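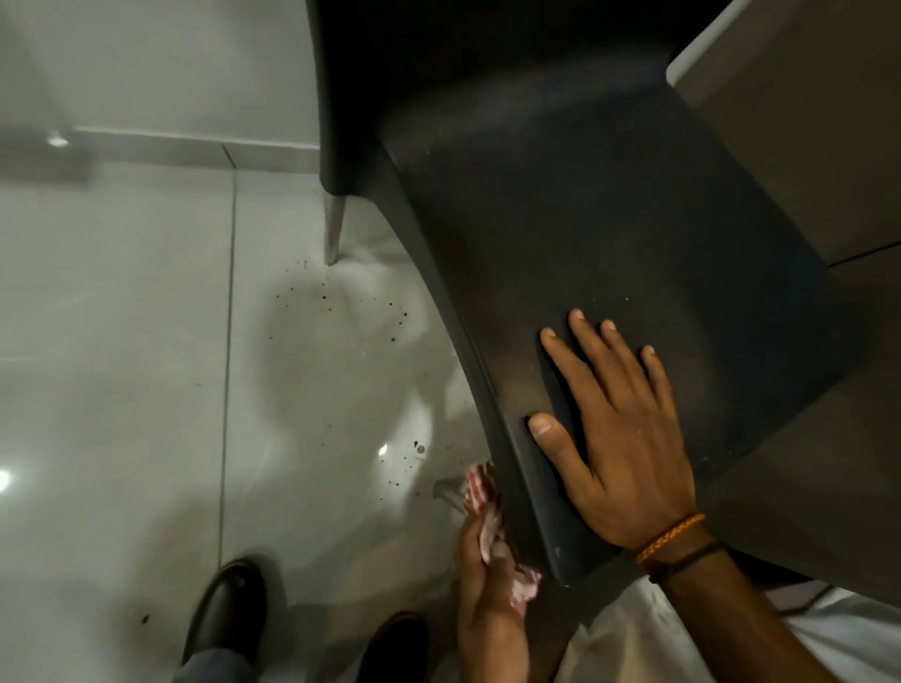
Lutine 透明投票箱
Fando 选务器材 / 投票箱与票亭 / 型号 Lutine 567

适用:业主大会、村居选举、学生会、行业协会换届、合作社表决

选举这件事,我们做器材的人总觉得看不够!一张纸折两折,从窄口里滑进去,落在别人的纸上面,一屋子人都安静下来看着。Lutine 就是为那个时刻做的投票箱:五面全透明,箱盖乳白,投票口只容一张折好的选票通过,两张叠着塞会卡住(我们拿各种厚度的纸试了整整一个春天)。

箱体多大合适,吵了很久。小了,中午就得换箱,换箱又要监票人到齐、重新加封、重新登记;大了,坐轮椅的选民够不着投票口。最后定下来的容量是 1258 张标准选票(A5,对折一次),箱体高 78 厘米,放在配套矮架上或者直接落地都可以。

主要规格
型号:Lutine 567
高度:78 厘米(不含矮架)
容量:1258 张,A5 对折
封条位:7 处,均有独立编号槽
投票口:带滑动挡板,可加锁
底部:防滑脚垫四枚,可拆换
随箱附件:挡板钥匙两把、空白封条一卷、开箱检查表、中文说明书

关于透明
有人问过,全透明会不会让人看见选票上写了什么。我们建议选票印在较厚的纸上,并在票面上印一道折线,选民照着折就好。箱壁内侧有一层细纹,站在旁边能看出箱里有没有票、票堆到多高,字迹却很难辨认。开投之前请把箱子转一圈给在场的人看,再落锁、贴封条。这个环节值得慢慢做,在场的人会喜欢的。 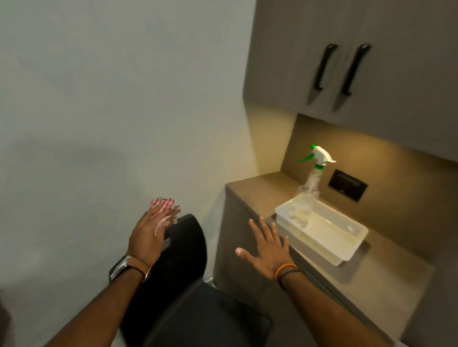
瓦尔纳奇(Varnach),2020年8月9日
Lutine 的新款箱盖从今天起随箱供应。旧款箱盖的挡板要用两只手才能推到底,监票人一手拿着登记册,实在不方便;新款改成单手推拨,推到底有一声清脆的“咔”,隔着两张桌子也听得见。已经在用旧款的单位可以只换箱盖,螺丝孔位没有变,箱体不必动。五月以前出厂的箱子请先看一下底部铭牌,铭牌上有字母 Z 的,需要连同铰链一起换。

和 Zervas 票亭一起用
Zervas 是三折的桌面隔板,展开后立在普通长桌上,每张长桌能放两套。隔板内侧有一条夹槽,可以夹候选人名单或填票说明,字大一点,老人家看得舒服。我们喜欢把票亭摆在箱子的斜后方,选民写完票一转身就看见投票口,路线顺,不用回头穿过排队的人。场地窄的话,票亭靠墙,箱子放在出口一侧。

使用步骤
投票前,打开箱盖,清空箱内,当众展示,填写检查表第一栏。
合盖,锁挡板,贴封条。封条号由两名监票人分别抄录,抄完互相对一遍。
投票开始时打开挡板,中途休息请推回并上锁,再记一次时间。
投票结束,推上挡板,贴好最后一道封条,箱子与检查表一起移到计票处。
计票时先核封条号,再开箱。倒票请用宽桌,桌面铺浅色布,纸片不容易漏看。

清洁与存放
箱壁用软布蘸清水擦,顽固的胶痕用少量中性洗涤剂。酒精和玻璃水会让透明板发雾,请不要用。封条撕下后最好当天清理,放久了胶会变硬。存放时箱盖朝上,挡板留在打开位置,弹簧能多用几年。最多叠放三层,叠放时把脚垫卡进下一只箱盖的凹槽里。
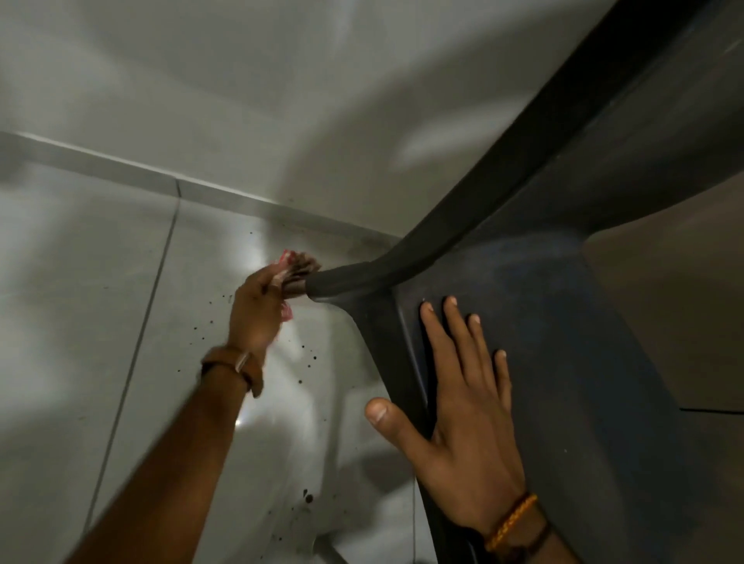
常见问题

能租吗?
可以,按次租用,箱子、矮架和票亭可以一起订。换届集中的月份请早点来信,矮架总是先被订完。

封条用完了怎么办?
可以单独补,号码会接着上一卷往下排。也可以用贵单位自己的封条,宽度不超过编号槽就行。

选票比 A5 大,放得进去吗?
A4 选票折两次能通过投票口,不过容量会少一些,建议多备一只箱子。候选人多、票面长的选举,我们另有宽口箱盖,下单时注明即可。

能印单位名称吗?
正面可以印一行字,单色。候选人的姓名、口号、编组颜色一律不印,箱子应当谁的边都不站。

有没有盲文标识?
投票口右侧有一块凸字和盲文的标牌,出厂即装好。Zervas 隔板的夹槽也能放盲文填票说明,模板随箱附送。

说明书与检查表可以在本页下载,表格允许自行修改。如果你们的选举有一套自己的老办法,比如先唱票后核数,或者几个小组轮流监票,也欢迎写信来讲讲,检查表里好几栏都是这么添上去的。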